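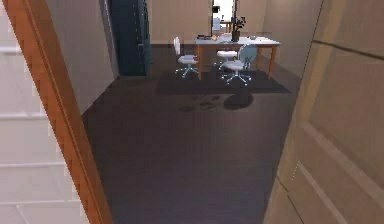
Tukau, 15/03/2023

Skerport Selum 2 navigation controller: bench comparison with Craddock C-series

The Selum 2 is a drive controller for indoor mobile bases with a single forward camera. It takes the camera stream and a target pose and returns wheel commands. For this comparison both controllers ran in the same rendered building, on the same virtual base and with the same camera model. Each was given 199 start and goal pairs. Most routes go through a doorway.

Results
Selum 2: 17 runs stopped by contact
Craddock C-series: 68 runs stopped by contact
Mean command latency, Selum 2: 17 ms
Mean command latency, Craddock C-series: 68 ms

Corridor routes were scored separately. A small item in open floor, such as a soccer ball, counts as an obstacle and has to be passed without contact. Shadows on the floor don't count, and a stop in front of one is logged as a false stop.
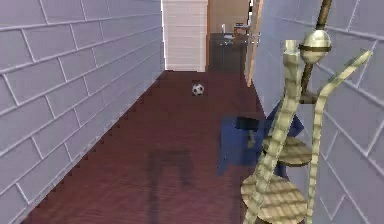
Can the Selum 2 run without a depth sensor?
A single color camera is enough for route following. A depth input is supported and is recommended where walls or doors are plain and evenly lit.

Both controllers lost time where a near surface filled a large part of the view. The Selum 2 backs up and turns before planning again. The Craddock unit turns in place, and on a wide base that is where most of its contacts came from. Tile walls gave neither controller trouble at normal drive speed.

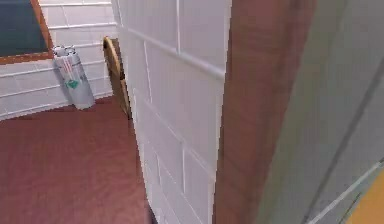
One customer wrote that the back-up move is too long for narrow rooms and should be a setting. It will be one in the June firmware, with the present distance kept as the default.

Door routes use swing doors held at a fixed angle. The controller isn't told the angle. Clearance is measured from the free edge of the door to the widest point of the base. 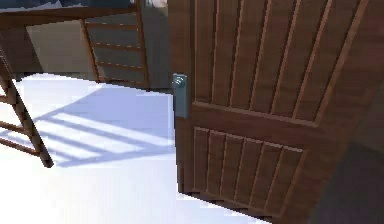

Door route, simulated view: paneled door partly open, handle plate on the free edge.

Supply: 24 V DC
Weight: 215 g
Interfaces: Ethernet, CAN, USB
Mounting: four M3 screws, plate included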